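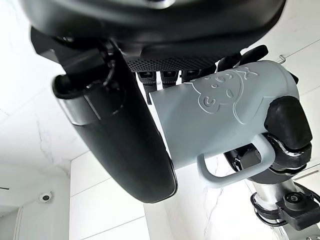 Kitchen and break room walk-through, Grokesgate building, 4 November 2020
Done by me (Constanza Herrera), with Gerrit Engelbrecht holding the ladder

Same sheet as April, same order, my comments after each line. I've tried to keep it short this time, I know I went on a bit!

1. Fire extinguisher in place, pin and seal intact
OK. Needle is in the green. Somebody had hung a dish towel on it, so I moved the towel to the oven rail.

2. Exit door opens fully from inside
OK, but it sticks at the bottom. Gerrit had to give it a shoulder. Marked for follow-up – please don't prop it open with the recycling bin in the meantime.

3. Outlets near the sink (test and reset)
Left one trips and resets fine. Right one trips but took me two tries to reset. I've taped it over and put in a request with Karden.

4. Cords and plugs
Toaster cord is getting stiff near the plug. Not cracked yet. Themba Visser has offered to bring in his old one from home, which is very kind, but it has to go through the same check as everything else (sorry, Themba).

5. Combined load on the counter circuit
Kettle is 2,000 watts on the label. With the toaster and microwave going, we're at 3,364. That's too much for one circuit, and it explains the breaker going at lunch. Kettle moves to the other wall, starting now.

6. Fridge temperature
Failed in April, passed today. I love this new thermometer.

7. Hot water at the tap
Hot enough to wash up properly, not hot enough to hurt. I let it run a full minute before reading it.

8. Mugs and dishes, chips and cracks
Eight went in the trash, all chipped at the rim. If one of them was your favorite, come and see me and I'll be sympathetic. The soft silicone kind don't chip, but do look inside them for splits and old coffee film.

9. Floor, slip and trip
Mat in front of the dishwasher curls at one corner. Flipped it over, still curls. Needs replacing.

10. First aid box
Short on the small bandages, and the burn gel is past its date. Nomvula Rampersad is ordering both.

Still open: items 2, 3, 4, 9 and 10. Margus Paulauskas gets a copy for the binder.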